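Race Day Hospitality and Course Staff
Ostura Racing Club

The Ostura Racing Club invites applications for seasonal positions at its six race meetings, beginning in December. Openings are available in member dining, admissions, the saddling enclosure and the course crew.

Dining staff report to Verna Doucet, Hospitality Manager. Duties include setting tables, serving lunch to members and owners, and returning the kitchen to order after the last race. The members' dining room seats 400.

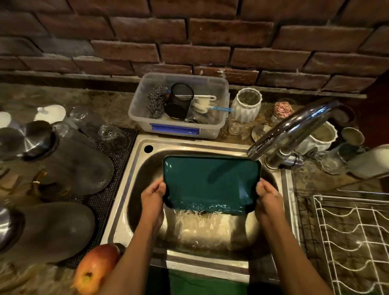 Course crew members walk the track between races, replace divots and assist with moving the running rail. Applicants for this work must be at least 18 years of age, able to lift 50 pounds and comfortable near horses. Prior stable experience is preferred for the saddling enclosure.

All staff must attend a paid orientation at the Bansal Grandstand, held on the Friday before the first meeting. Uniform shirts and a meal are provided on each race day. Shifts begin at 8:30 a.m.

Applications should include a resume and the names of two references, and should be addressed to Marcus Kasprzak, Racing Secretary, Ostura Racing Club, P.O. Box 1238, Ostura. Please quote reference 26 and state the position sought.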